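Table Work Demonstrators (hand-held grippers), Ekstead

March
By Akinyi Temba, Nallik

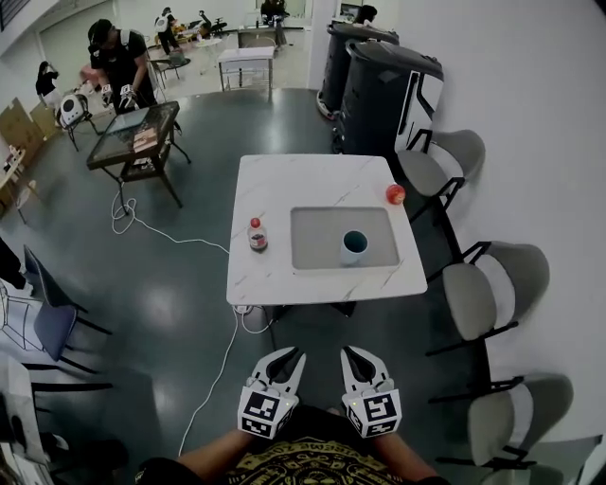 About the job

Nallik is taking on 5 people to work at tables with a pair of hand-held grippers. You pick things up, move them and put them down, many times a day, and the recordings are used to teach robots to do the same jobs. The objects are ordinary ones: mugs, trays, bottles, fruit. No background in computing or engineering is needed.

The work is done for Treleor House Catering's successor, Treloar, which runs staff canteens and wants machines to take over part of the clearing and laying of tables. Some of the people we hire will come from Treloar's own canteens. Others will be new to both firms. Pay and conditions are the same for both groups.

What you will do

You work standing, one gripper in each hand. A task sheet tells you what has to end up where, for example a mug on a tray with the handle turned to the right. You set the table, carry out the task, reset it and begin again. After a set number of goes the sheet changes.

You will also:

- check that the markers on your grippers are clean and the lights are on before you start
- note any go where you dropped something or had to stop
- change the starting positions as the sheet asks, so that no two goes begin quite the same way
- tell the floor lead when a task is awkward or makes no sense

The last point matters to us. Several sheets have been rewritten after a demonstrator explained how a table is really cleared when there is a queue waiting.

The room is shared. Other people will be working at tables near yours, there is equipment standing about, and there are cables on the floor. Closed flat shoes are required.

Hours and pay

Shifts run from 8.30 in the morning to 3 in the afternoon, with a paid lunch break and a short rest after each block of recording. Most people find their forearms and shoulders ache in the first fortnight. If it goes on longer than that we will move you to checking recordings while it settles.

Pay is 3,154 a month before tax, paid on the last working day. There is no bonus for speed. Hurried recordings usually have to be thrown away.

The contract is for a year. The first 2 weeks are training, on full pay, with Themba Ndlovu, who leads the floor.

What changes for canteen staff

We have been asked about this at every meeting, so it is set out here.

Treloar expects to have fewer people clearing tables once the robots are in use. It has agreed with staff that nobody will be dismissed on that account during the contract year, and that anyone who joins us can go back to their old site and grade at the end of it. What happens after that year has not been agreed. Talks are still going on and we cannot make promises on Treloar's behalf.

New work will come with the machines. Somebody has to set them up in the morning, clear up after a spill and decide when a robot should be switched off and the job done by hand. Treloar has said these posts will be offered first to people who have worked as demonstrators. They will be fewer than the jobs they replace.

Your recordings show your hands and the table, and may catch other people in the room. They are not used to grade you and are not passed to your line manager. You can ask for a recording to be deleted without saying why.

Who can apply

You need steady use of both hands, fair eyesight (glasses are fine) and enough patience to do one small thing almost 100 times in a morning. Left-handed people are very welcome. You must be 18 or over.

Experience in a canteen, kitchen, hotel or care home is useful but not required.

How to apply

Write to Akinyi Kimaro at the Ekstead office with a page about yourself and the work you have done. A CV is not needed. Canteen staff should also give their present site and grade. If writing is difficult, leave your name at reception and she will ring you.

We will ask you in for an hour to try the grippers. Travel is paid.

Related items

Floor lead, afternoon shift, Ekstead
Recording checker, part time
Questions from the canteen meetings, with answers from Bakari Kombo
Erunura site: notice of changed opening hours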